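4. Labelling and filling your jars

With the rack fixed to the wall and the shelves clicked into place, you've done the hard part, so put the kettle on if you like before starting on the jars. Your Trureo pantry set comes with 18 jars and a sheet of 20 blank labels, which leaves you 2 spares for spelling mistakes (we've all made them).

4.1 Wash the jars and lids in warm soapy water and let them dry overnight with the lids off. Any dampness left inside will make ground spices clump.

4.2 Write each label before you peel it. A dark pen shows up best, and it's much easier on a flat sheet than on a curved jar!

4.3 Press the label across the middle of the jar, smoothing from the centre outwards.

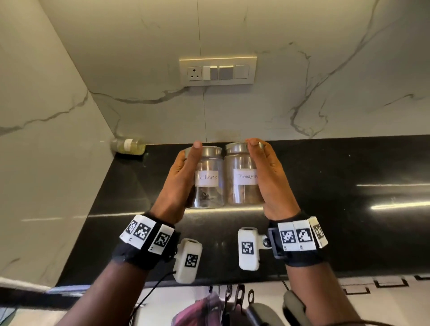
Labelled jars side by side: cloves on the left, cinnamon on the right.

4.4 Fill each jar to just below the neck, or put in whatever you have on hand. A jar with only a little in the bottom is perfectly fine, and you can top it up later in the year.

Caution: Don't pour spices straight over a steaming pot. The moisture gets in and takes the flavour with it.

4.5 Set the jars on the shelves with the heaviest at the bottom, keeping your everyday favourites at a comfortable height.

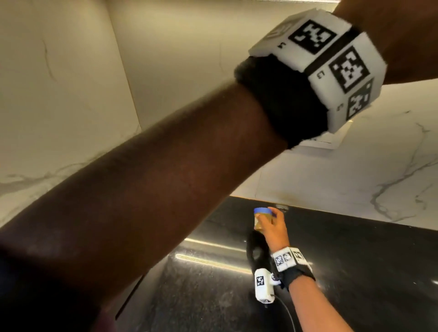
5. Looking after your rack

Wipe the shelves with a damp cloth, and check the wall screws each December.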